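An afternoon with the Kimemar sorting arm at Pruka

I've wanted to get inside Pruka for ages, and when the open afternoon came up on their mailing list I signed up the same minute and then spent a whole evening worrying I'd picked the wrong slot (I had, but they let me swap). The draw was the Kimemar, their desktop arm kit for sorting small flat stuff. My shop sells playing cards, postcards and boxed trivia sets, and a shocking amount of my week goes to putting cards into slots. So yes, I was the target customer, and yes, I walked in hoping to be sold something.
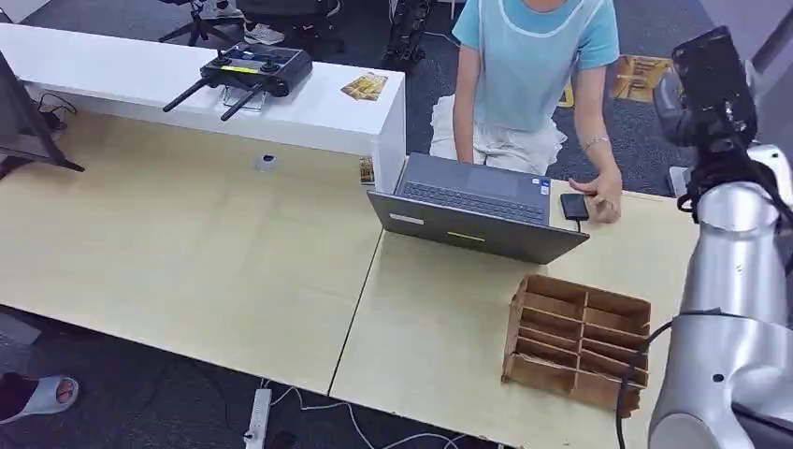

Birdie Mahmoud

23 Jul 2020

First, getting there. Pruka is on the upper floor of the Soriano building, and the entrance you want is on the parking lot side, past the loading doors. The front door has a buzzer that rings in some other company's office. I rang it twice. They were very nice about it.

There's no showroom at all. You get carpet, desks, a lot of cables and people working, and I liked that much more than a booth with a curtain and a bowl of mints. The Kimemar station was a couple of light wood desks shoved together, with a laptop, a cardboard organizer and the arm coming in from the other side. The person running it sat across from the arm with the laptop and the cards.

I had pictured the arm as a little beige thing like a desk lamp. Nope! It's a proper arm, thick as my own or thicker, and it takes over its whole end of the desk. If your back room is as tight as mine, get out the tape measure before you get out the checkbook.

The idea is pretty simple. You put the organizer where the arm can reach it, you tell the software which kind of card goes in which slot, and you feed it cards. The kit price includes the arm, one hand, the software and a day of setup. It doesn't include the organizer, and I thought that was going to be a catch, but Pruka's whole pitch is that you use whatever dividers you've already got. They demo with plain brown cardboard on purpose. I asked if I could bring in one of my own trays, the wooden ones with the curved slots, and they said sure, bring it next time and we'll see what happens – which is either very confident or very relaxed.

We got a long run of handovers, where the person offers a card and the arm takes it. I stayed for all of it. The first few were slow enough that the man next to me started checking his phone, and then it found its pace and he put the phone away. It's quieter than I expected too, more of a hum than a whine, and you can talk over it without raising your voice. 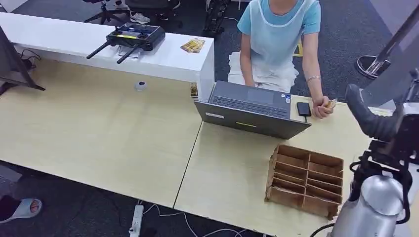

Card in hand at the Kimemar desk, organizer ready.

A few things I wrote down while standing there, in the order I wrote them.

Bent cards are trouble. I'd brought a stack of my own, and the ones with curled corners slid right off the side of a slot and landed on the desk. The flat ones went in fine. Anyone who sells used sets will want to think about that, and I do sell used sets, so I thought about it the whole drive home.

Shiny cards are less trouble than I figured. I had a foil pack with me that I was sure would confuse it, and it handled every one I gave it.

It stops when you get in its way. I stuck my hand out over the desk (with permission, I'm not a maniac) and it froze until I moved back. Then somebody has to press a key on the laptop to start it up again. Good for safety, a little annoying if you're the type who reaches for your coffee without looking.

Teaching it a new tray takes longer than running it. They allow 4 hours for a new layout and told me flat out not to believe anyone who quotes less. My trays come in more shapes than I care to admit, so that adds up fast.

Now the money. The Kimemar is $2098 a month on the short lease, with a discount if you sign for longer, and you can try it in your own space for two weeks before you commit. That's a lot for a shop my size. I did the math on the back of the handout during the coffee break, and it only works for me from November through the holidays, when the boxed sets go out the door faster than I can fill them. The sales side didn't flinch when I asked about a seasonal lease. They said to send an email, so I've sent an email.

You're probably wondering about Jakik, the other outfit that does these. I saw theirs last year at a trade day and it was quicker, no question, but it wanted its own plastic trays and wouldn't look at anything else. You bought the trays from them, in packs of 100, and you can guess how I felt about that. If you're starting from scratch with nothing on your shelves, Jakik might suit you fine. I've got a wall of trays I'm fond of.

After the break we were allowed closer, and the talk turned to hands. You can order the Kimemar with a simple gripper or with a jointed hand that has proper fingers, and I'd assumed the fingers were there to impress visitors like me. I leaned in next to the organizer for a good long look and then asked whether a shop would ever need them.

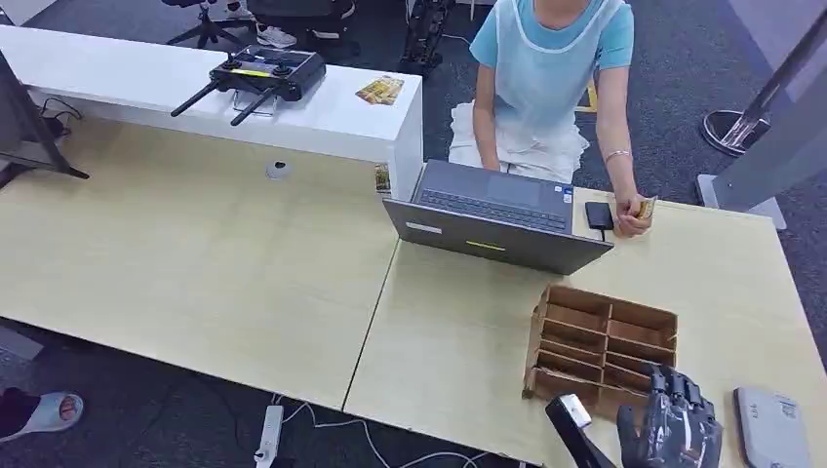 Crisanto Lumanlan told me most card shops should start with the plain gripper and spend the difference on an extra setup day. The fingers, he said, earn their keep on mixed jobs, say cards in the morning and little boxes or bottles after lunch, and they need more looking after. He'd also rather have a customer come back in a year to upgrade than send a hand back in a month.

I appreciated that a lot! It's not often that I ask about the expensive option and get steered to the cheaper one. I pushed a bit and asked how often the gripper needs its pads changed, and he said it depends on how dusty the room is, then asked how dusty my room is. Let's move on.

If you want to go, the open afternoons are by sign-up only and the groups are small. Bring your own cards, and bring the bad ones, the curled and sticky ones from the bottom of the drawer, because they'll happily run them. Wear something warm, the air conditioning is fierce. Parking is free behind the building if you tell the desk your plate number.

I've asked for the two-week trial, plain gripper, wooden trays. Once I have a delivery date I'll put it up on the blog, along with a photo of wherever I manage to fit the thing.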